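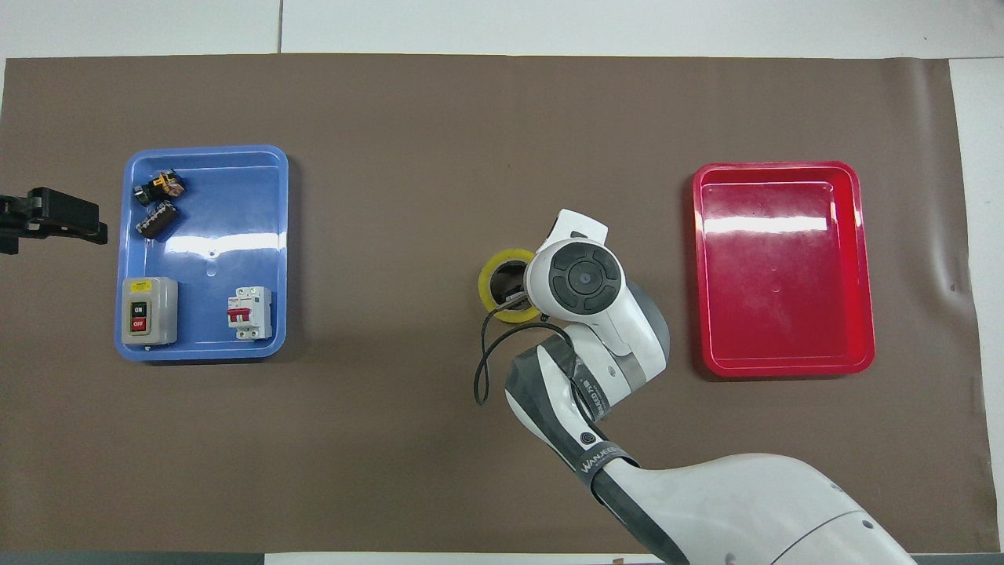 Unit 6: Working rules for the two-arm sorting bench

These notes go with the October lab sessions. Read them before you come in. Marisa Fiore runs the bench and will ask you about sections 2 and 3 before she lets you enable an arm.

1. What the bench is for

You will run pick-and-place jobs between two trays on a shared mat. Blue is the source tray and red is the target tray. The parts are ordinary panel items: relays, a push-button switch box, a miniature circuit breaker. They differ a lot in shape and in how they can be gripped, so the rules below matter more than they would with a box of identical blocks.

2. Before you enable anything

Risk assessment comes first. ISO 12100 gives the general method and you covered it in Unit 2. For the robot itself we work from ISO 10218, and for people sharing space with it, from ISO/TS 15066. You do not need to quote clauses. You do need to be able to say which hazard each rule on this sheet deals with.

Fill in the bench sheet: your name, the job file, the gripper fitted on each arm, the speed limit set. If the speed limit box is blank, the run does not count.

Check the emergency stop by pressing it. Looking at it is not a check. Reset, then confirm that the arms stay still until you give a separate start command.

None of the parts in a tray is ever to be wired up. A switch box with ON and OFF on its face is still only a workpiece here. It does not control the bench, and a student last year lost a few seconds finding that out.

3. Shared space

Both arms can reach the middle of the mat. Treat that as a single zone with one key. The Gatti scheduler hands the key to one arm at a time, and the other waits outside the zone until the key is released. Do not write moves that skip the request, even for a short test.

Anything left between the trays counts as an obstacle and must be in the job file, tape rolls included. If an object is there for a reason, model it. If it is not, stop the arms and take it out.

Cables get the same treatment. Move each arm through its full path at low speed and watch the slack. A loop that clears the mat in one pose can catch on a tray rim in another.

4. Hands

No hands over the mat while either arm is enabled. Reposition parts with both arms stopped — stopped, meaning disabled at the pendant, and a pause in the program is not enough. The person at the pendant says "clear" and waits for an answer before starting again.

5. Failed picks

After 2 failed picks on the same part, stop and look at the grip point. Do not raise the force. Relay housings crack, and breaker levers get bent when the fingers close across them.

Log every failure in the Wokden sheet, including the ones you think were your own fault. Last year's groups logged over 675 picks, and the entries with a short note on part orientation were the only ones Raffaele Fabbri could use for the grip tables.

6. To hand in

A one-page risk assessment, the completed bench sheet, and your pick log. Groups of 4. Send them to Katia Cocco by 4 p.m. on the day after your session.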